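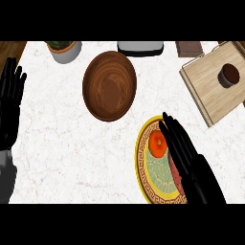
Marble table layout in the sim, right hand over the plate, left hand parked.

Re: [hands-list] five finger vs. parallel jaw for the fruit-to-bowl task

Replying inline, short on time, sorry for the mess.

> We're still on the parallel jaws at Plirnbridge and getting decent
> numbers on the orange. Before we spend money on the black hands can
> somebody who has run both in sim say what you lose and what you gain?
> Mostly worried about the plate. Also which controller, the stock one
> or the Timon one.

Ran both. Same table, same objects, same start poses. Marble top, plate lower right, wooden bowl further back. The task is orange off the plate, into the bowl, then whatever else is on the plate if there's time left in the episode.

Parallel jaw first. Orange is easy, you know that already. Come straight down, close, lift, done. Trouble starts with the long reddish thing lying on the plate. It's low and the jaws want to come in flat, so they hit the rim. With the jaws turned 90 it works but then the wrist runs close to its limit and the arm does that ugly unwinding move on the way to the bowl. 14 out of 21 episodes clean. The rest were nearly all rim contact.

Five finger hand. Same 21 starts. You can come in at an angle from the lower right with the fingers held together and get them over the plate in one go, no need to reorient. That's the gain. The loss is you can't see anything. From the head camera the fingers cover the right half of the plate and most of whatever is under them, so the policy is guessing once it's down there. Orange stays visible if it sits up and left of the fingertips, thats the good case. Put the orange on the other side and it gets a lot worse.

> Does the idle hand get in the way?

Left one we keep up on the far left, fingers pointing up the table, away from everything. Tried letting it float free and it drifted in toward the bowl. Just pin it. If you ever want two handed stuff you'll need to retrain from there, the pinned pose makes the policy lazy about that side.

> Which controller

Timon. Stock one is fine until contact and then it pushes too hard, fingertips sink into the plate rim and the solver throws the orange off the table. Could be our contact settings, didnt chase it. Timon one has the softer fingertip gains in the config already, set the ramp to 10 and leave it. Going lower made the hand so slow it ran out of episode.

One catch, Timon wants the thumb as its own group. Our old config had all five digits in one group and it loads without a warning and then the thumb just never moves. Lost most of a morning on that. Check it first.

Camera. Head view only for now, with the black bars top and bottom left in because the encoder was trained that way. Crops off the back of the table though, the plant and the gray thing and half the cutting board are cut at the top. Doesn't matter for this task. Will matter a lot if you move the target to the little dark cup on the board, which Li asked for back in October and which I would not do without a second camera. We put a wrist cam on in sim and it helped with the under-the-fingers problem, almost 2 times slower to render tho. Haven't got final numbers, don't quote me.

What I'd do if it was my budget:

- keep the jaws for orange only work
- hands if the low object on the plate matters to you
- wrist cam either way
- don't compare success rates between the two without fixing the approach angle, we did that the first time and the table we sent around was junk, please delete it

Bowl placement also matters more than I thought. It's big and open, so drops are forgiving, but with the hand the release is wide and the fingers clip the near rim if you come in low. Raised the release point a bit and that went away. Jaws never had the problem.

Configs are on the Plallitz share under the usual folder, the one with "thumbfix" in the name. Ignore the other one.

Gotta run, arm time starts at 2.

Comments

ramp of 10 was way too soft on our build, check your timestep before you copy it

Same thumb thing here!! thought it was the mesh. Thanks for posting.

Is the plate fixed to the table in yours or free? Ours slides when the fingers press on it and I can't tell if that's friction or the gains.

Related messages
Thumb group silently ignored in config
Wrist cam render cost, anyone measured?
Marble table asset, new version
Plirnbridge jaw pads, wear after a season

Contact the list owner | Copyright the list members | Back to top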